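Workshop News: Arm Build Moves to the Main Bench

The Zarnen shared workshop is pleased to report progress on its member-built robot arm, known as Groto. The build group meets each Thursday evening and has now logged over 285 hours on the project. Current work concerns the gripper, which must hold thin, flat items without bending them.

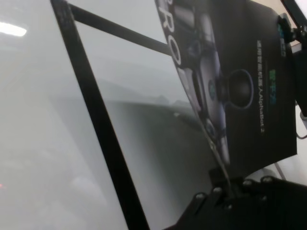
Groto build: a printed card held in the gripper.

The jaw plates are the third set made in the workshop. Earlier sets closed unevenly and were returned to the Dromus bench for filing.
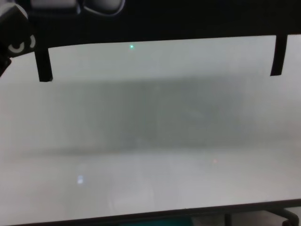 Members who wish to join the build should complete the safety session before using the arm. The session lasts 3 hours and is limited to 7 places. Registration for June is open at the front desk. Donations of cable and M3 screws remain welcome.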